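Can a machine pick up after my kids yet, or is it still all demo videos?
Posted by Érica Godoy

I have two boys, a ping-pong table in the basement and balls under every piece of furniture we own. I keep reading that home robots are almost ready – so could one put small stuff back in a bin by itself? I mean work like this:

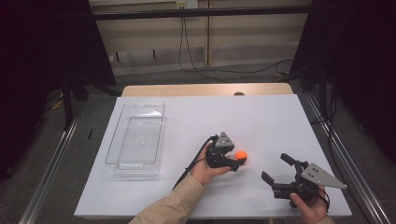
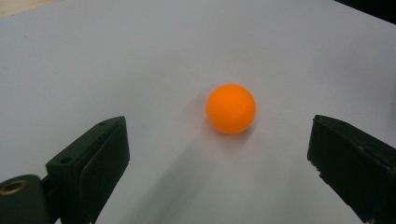
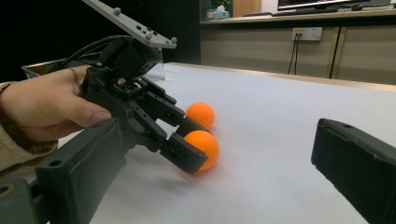
Orange balls on a white tabletop, black grippers reaching for them.

In those the grippers are in somebody's hands, so I can't tell how far along the machine part is. I'd spend 400 dollars tops. Am I dreaming?

Kacper Tokarz
For 400 dollars, yeah, kind of dreaming, sorry! I run a packing line and we have an arm that does one job, moving the same jar from the same spot, and it's great at that. Slide the jar over a couple inches and it grabs air. A ball is worse than a jar, too. If one finger touches before the other, off it rolls, and then the arm has to find it again. People fix that without thinking. Look at the last picture, there are two balls almost touching and a finger right up against one of them – I wouldn't trust our arm with that for a second. Floors are out of the question unless you pick up the rug, the dog and the boys first.

Miłosz Żak
get a robot vacuum, mine eats socks but it was cheap

Alcides Benavides
The vacuum won't help her, a ping-pong ball just gets pushed around the room. I'd buy one of those wire ball collectors on a stick and pay the boys a nickel a ball. We did that in September and I was out 5 dollars by the weekend. Ask again in a few years about the robot.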